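Ticket 143, lawn and garden support
Raised by: Kristýna Šimko
Opened: 17 March 2000
Product: Nudberg drop spreader, plus Bandwood spring feed
Status: open, waiting on customer

**First message**

Hello! I'm hoping somebody can help me with my stripes. I fed the back lawn with Bandwood using the Nudberg drop spreader and I now have a beautifully striped garden, dark green and then a sort of sickly lime, all the way from the patio to the hedge. My neighbour thinks I did it on purpose and has asked me how.

I set the dial to what it says on the bag, walked up and down at a normal pace, and overlapped the wheel marks like the leaflet tells you to. The grass is mostly rye with some fescue where I patched it last autumn. Soil is heavy clay and it sits wet at the bottom end. I haven't mown since.

I did weigh what was left in the bag afterwards, and I seem to have used less than I should have for the size of the lawn, so I don't think I've overdone it. Do I go over it again? I don't want to scorch the dark bits.

**Reply from Boris Kubíček**

Hi Kristýna, please don't go over it again just yet. If you feed the lot now the dark bands get a double helping and you could well end up with brown ones.

Can you try a couple of things for me?

1. Empty the hopper completely and brush it out, corners as well. Bandwood is a bit dusty and it cakes if there's any damp about.
2. Turn the spreader over and open the slot with the lever. Look along it from one end and see whether the gap is even.
3. Put a handful of dry sand in, set the dial to 2 and push it over the patio. Then tell me what the line of sand looks like.

Also, was it the same spreader last year, and was it put away clean?

**Kristýna again**

Right, I've been out there with a paintbrush and an old tray, and I feel quite the expert now.

It is last year's spreader, and no, it wasn't put away clean (sorry). It went behind the mower in the shed with a bit of autumn feed in it. There was a crust along the back edge of the hopper that I had to chip off with a lolly stick. Brushed it all out, rinsed it, left it in the boiler cupboard overnight to dry.
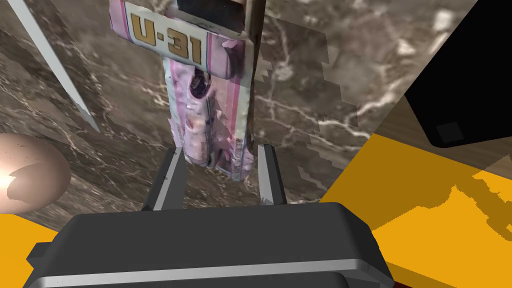 *Grey gripper, two fingers, computer render*

The sand test was very telling! On 2 I got a lovely thick line from the left side and middle, and hardly anything from the right. I tried it three times in case I was pushing it wonky. The slot opens properly on the left, but on the right the plate only moves a tiny bit, as though it's bent or something is holding it back.

I also had a go at setting 30 because I was curious, and everything fell out at once. So it can open on that side if you really insist.

**Reply from Boris**

Great, that's a really clear test, thank you. It sounds as if the plate underneath is sticking at the right-hand end. Old feed gets into the runner and sets hard, and the lever then pulls the plate crooked. Setting 30 drags it open by force, so please don't use that on grass.

Take out the 2 screws on the right end cap and the plate should slide free. Warm water and an old toothbrush will usually shift the muck. Let it dry, put a smear of Hultetti grease in the runner and wipe off whatever squeezes out. Don't use cooking oil, it goes gummy and you'll be back here in the autumn.

For the lawn itself, mow on a high setting, give it a good soak if you don't get rain, and wait until the dark bands slow down. Then feed the pale ones only, by hand if you can manage it, at half the rate on the bag.

**Kristýna again**

End cap's off. One screw came out like a dream and the other one has lost its head, so I had to borrow the little Zürcher pliers from my brother and swear at it. The runner was packed solid with what looked like green cement! It's soaking in a washing-up bowl now.

Can I get a replacement screw from you, or will any old one do? It's a short fat one with a flat end.

And is it all right to mow the wet end yet? I leave footprints when I walk on it.

**Reply from Boris**

I'll post you a pair of screws, could you send me your address and the letters stamped under the handle? There were two versions and the threads are different.

Leave the wet end alone until your boots stop sinking. Mow the top half if it's dry enough, and run the sand test again before any feed goes back in the hopper.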